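Drivovton Bolarico Bin-Picking Kit for Schools and Clubs

Product code 734. Supplied to colleges, robotics clubs and competition teams.

The Bolarico kit is a practice task for teams that already have an arm and want something harder than stacking cubes. Students write the code that finds an object in the bin, picks it up and sets it down in a marked area. It was worked out with the after-school robotics club in Bragança, run by Deolinda Peixoto, and most of the rules sheet is still hers.

What you get

One open metal bin with sloping sides
2 clamps for fixing the bin to a table edge
A roll of marking tape
Printed rules and score sheets for 15 teams
A teacher's booklet with lesson plans for one term

The arm, gripper and loose objects are not included. We tried a boxed set of objects in the first version and dropped it, as teams had learned every shape by the second week. The booklet now asks each team to bring its own mix, with at least one shiny item, one rounded item and one that is wider than the gripper can open. Toy bricks, small cups and crumpled foil all work well. Please leave out glass and anything with a blade. 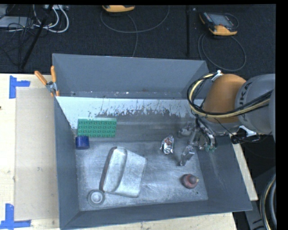 Kyung-tae Jang wrote to us that his team lost most of their points on foil, and that he would like the score sheet to give something for a pick that is dropped outside the bin. We have passed this on for the next set of rules. Until then a dropped object scores nothing, but it may be put back once per round.

Setting up

Clamp the bin before the arm is switched on. A bin that shifts a little during a round will spoil every pick that follows, and students tend to look for the fault in their code first. Keep cables tied back along the arm with enough slack for the wrist to turn fully. Mark the drop area with tape and measure it from the corner of the bin, not from the table.

An adult who knows the arm should be within reach of the stop button at all times. Start at low speed.

Scoring

A full round is worth 100 points. Points are given for each object moved, with extra for shiny or flat ones. Touching the bin wall costs points; knocking the bin off its marks ends the round.

Competition use

The kit is the set task at the Fleduncombe schools' meeting in May. Entry forms are with Joana Magalhães.

Spare parts

Clamps, tape and score sheets can be ordered separately. Scratches on the bin floor are normal wear and are not covered by the guarantee.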